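Small Things With Lids
A gallery from the Coste Street flat

Posted Aug 31, 2020

Some people photograph waterfalls. I spent the tail end of winter photographing the kitchen counter, on the grounds that it was there and so was I. The idea was to sort out every small lidded object in the flat, match tops to bottoms, and bin whatever was left over. There are a lot of small lidded objects in this flat. Full set below, in the order I got to them.

Click any picture for the larger version, 1320 across. The smaller ones are 600 and load faster if your internet is anything like ours.

The spice tins

These came from the Estusach market in February, back when I believed I would become a person who grinds cumin. The colour coding made sense at the time. Red is paprika, blue is also paprika.

The button jar

Inherited, never opened for buttons. The lid has been on so tight for so long that I've started to think of it as one solid object. I gave it a wipe and put it back on the shelf.

The Drelance tubs

Sold as a nesting set, and they do nest, provided you never want to use the middle one. The lids all look the same size until you're holding soup.

The pill organiser

My favourite of the lot, and the hardest to keep honest. I fill it in one go with the radio on, and by the third compartment I'm always humming and have lost my place.

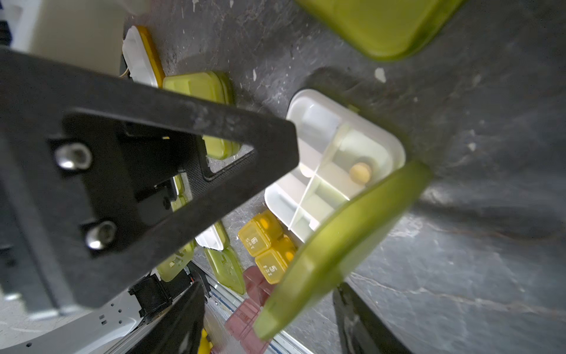

Lime green lid, white box, one pale yellow pill. The dark counter shows every fleck, which I've decided is its natural pattern.

I did look at fancier ones. Cadness makes a model with a little alarm, and the neighbour downstairs has it, so in a way I already own the alarm. The plain box suits me fine. If you're buying one, try the lids with your actual fingernails before you leave the shop, and get a colour you can find when it lands on a dark floor.

The lunch box with the good clips

Both clips still work, a minor miracle given its age. It did a thousand-odd school lunches before it came to me and now holds picture hooks, fuses and a key to something.

The orphans

Tops with no bottoms, bottoms with no tops, laid out on a tea towel like the recovered contents of a very dull shipwreck. I was going to throw them all out. They're in a bag in the hall cupboard, where they can think about what they've done.

The drawer, after

Looked like this for nearly a week. I'm told the trick is to store everything with its lid on, but then the drawer won't close — so the tubs have the drawer and the lids have moved in with the baking trays.

Next gallery: cables, if I can face it.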